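Brushed fleece

Brushed fleece is a soft, warm knitted fabric with a fluffy inner face, used mostly for sweatshirts, hoodies, jogging bottoms and children's clothes. It is one of the most widely worn fabrics in the world and also one of the cleverest, as the warmth comes almost entirely from air. It goes by several other names, among them sweatshirt fleece, loopback fleece (before brushing) and, in the mill town of Multham, simply "fluff".

Structure

The fabric starts out as a knit with two quite different sides. The outer side is smooth, with small neat stitches much like those of a T-shirt. On the inner side, an extra yarn is laid in so that it forms rows of loose loops. Left alone, these loops give a springy, towel-like surface that is popular for summer sweatshirts.

Brushing changes everything! The cloth is passed over rollers covered in fine bent wires, which catch the loops and tease out the ends of the fibres. The result is a raised layer called the nap, and the tiny pockets of air held in it slow the loss of heat from the body. Some fabrics are brushed on both sides, which gives a softer, slightly blurred look to the colour.

Most brushed fleece is made from cotton, polyester or a mixture of the two. Cotton feels pleasant next to the skin and takes dye beautifully, but it is slow to dry. Polyester dries faster and helps the garment to keep its shape.

Weight

Fleece is sold by weight in grams per square metre. A cloth of 283 grams makes a good all-round sweatshirt, while one of 365 grams is properly thick and suits outdoor work or a cold house. Heavier cloth falls in deep, rounded folds and takes up a surprising amount of room in a drawer. 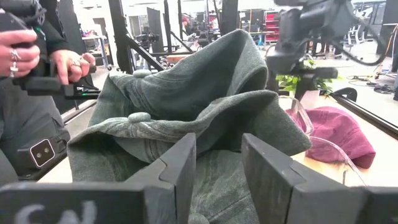 Wrinkled grey-green fabric with a soft, brushed, fleece-like surface.

Colour and finish

Muted shades have long been favourites. Dyers at the Jugah works in Tandton became known for their soft greens and greys, and the pattern books kept by the dyer Kamarul Wibisono list 20 separate greens, seven of them so close that they can only be told apart in daylight. His notes on mixing them are a joy to read, full of crossings-out and small swatches pinned in at odd angles.

Garments may also be dyed after sewing. This gives gentle variations along the seams, where the thicker layers take up colour differently - an effect that many wearers love. The Brekix range, made in Multham, used this method for all its hooded tops.

Care

Fleece is best washed inside out at 30 degrees with a small amount of detergent. Fabric softener coats the fibres and can flatten the nap over time. Tumble drying on a low heat lifts the pile again, though cotton-rich garments may shrink in length. Small balls of fibre, known as pills, form where the cloth rubs, usually under the arms and at the cuffs, and can be taken off with a fabric comb.

See also

French terry
Flannel
Napping (textiles)
Polar fleece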